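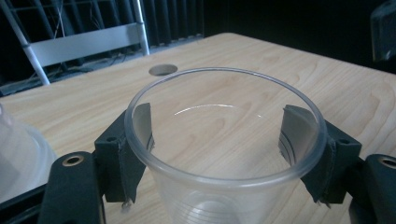

Chapter 3
The Disposable Cup

Learning goals

After you study this chapter, you should be able to name the parts of a plastic drinking cup, explain why the rim is rolled, and describe how the shape of a cup decides the way it is stored, counted and served.

3.1 A very common object

The canteen of the Brulaseck training school serves cold drinks to 400 students every day. In November, when the new classes begin, the number goes up to 638. Most of these drinks are water, and most of the water is poured in plastic cups. A student who comes to the catering course has already held such a cup many times, but usually he or she has never looked at it with attention. In this chapter we will do it.

A clear cup has three parts which interest us: the rim, the wall and the base. The rim is the upper edge, which in most cups is rolled to the outside. If you cut it off with scissors, you will notice that the wall becomes soft and folds easily under the fingers. The roll gives stiffness to the whole opening, and it is also more pleasant for the lips than a cut edge.

The wall is thin and goes narrower toward the base, so that one cup can enter in another. Many cups have horizontal rings molded in the lower part. These rings make the wall stronger at the place where it must carry the weight of the drink. They may also help the hand to hold the cup when its surface is wet.

3.2 Holding and placing

A cup should be taken by the outer wall, a little below the rim, with equal pressure from two opposite sides. Never put the fingers inside. With too much pressure the round opening becomes an oval and the drink goes over the edge. Place the cup upright on a flat surface and keep it away from the border of the table.

3.3 Storing

Cups for the canteen arrive in cartons of 2,000 from the supplier Didenko. My colleague Raghavendra Kartha teaches his students to open only one sleeve at a time and to leave the other sleeves closed until they are needed. The storage room must be dry, and heavy goods must not be put on the cartons.

Words to remember: rim, wall, base, sleeve, to nest.

Before you continue to section 3.4, take an unused cup from the classroom box and find its rings with your fingertip. Make a drawing of it from the side and write the names of the parts.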